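Orneston Packaging Forum > Films and Liners > Thin HDPE liners splitting at the neck

jultitz_line2
Posted 5/9/25

We switched bin liners in February from a 15 micron HDPE to a 12 micron one from Tondia. Same width, same length, same natural white. Since the change we get splits, nearly always within a hand's width of the neck, after the bag has been twisted and tied. The side seals and bottom seal hold fine.

Fill is dry paper trim, so weight is low. We go through 3,000 liners a month and logged 2,235 before I started writing this up. I don't have a clean split rate because two shifts recorded it differently.

Question is whether this is gauge or technique. Purchasing says technique.

gsm_or_micron
Gauge. Going from 15 to 12 takes a fifth of the material out of the wall. You can't do that and expect the same tear performance at a stress point.

blownfilm_ret
Not that simple. HDPE blown film is strongly oriented in the machine direction. Tear resistance along the MD is poor at 15 micron and poor at 12. If the splits run lengthwise from the neck toward the bottom, you are looking at orientation and blow-up ratio more than thickness. Which way do they run?

jultitz_line2
Lengthwise. Every one I kept.

blownfilm_ret
Then ask Tondia for the blow-up ratio and the MD and TD Elmendorf values for both products. A higher ratio gives you a better balance. A lot of thin film is run with a long stalk and the figures can differ a good deal between plants.

gsm_or_micron
He'll get a data sheet with "typical values" on it and no test lot. I would measure the gauge first. Take a strip across the full lay-flat width and read it every inch. If nominal 12 is really 10 in one band, the rest of this is academic.

jultitz_line2
Will do the strip on Monday. Micrometer here only reads to 2 micron, so I'll stack ten layers and divide.

deadfold
Nobody has asked how much air is left in. A light bag of paper trim closes with a lot of headspace, and when the next one is dropped on top the pressure goes straight to the gathers at the neck. Thin HDPE has almost no give there. Press the air out, then twist. Two turns is enough, and leave a few inches of tail. 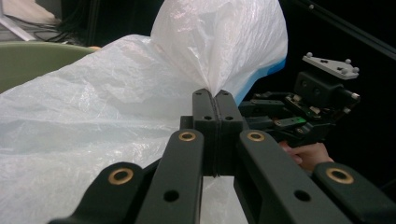 gsm_or_micron
Trapped air was there with the old liner too, and the old liner didn't split. You change one variable, you get a failure, you look at the variable you changed.

deadfold
It was there with more margin. Both things can be true. Pressing the air out costs nothing and he can try it today.

macmathuna_fan
We buy from Mac Mathúna and went the other way, to a 20 micron LLDPE blend. Stretches at the neck before it tears. Costs more per case of 600 and the film is slippery, so ties have to be pulled tighter. No lengthwise splits so far, but our fill is heavier than yours and the comparison is loose.

blownfilm_ret
LLDPE is the right material if he has the budget. For dry trim I would still try a better balanced HDPE first.

jultitz_line2
Budget is the reason we went to 12 in the first place. I have 800 of the old 15 micron left. Plan is to run them on line 2 with air left in, and the new ones on line 1 with air pressed out — then swap.

gsm_or_micron
Run all four combinations on the same line or you'll be back here arguing about line 1 versus line 2.

jultitz_line2
Fair. Four combinations, line 2 only, one shift doing the logging. Strip readings to follow.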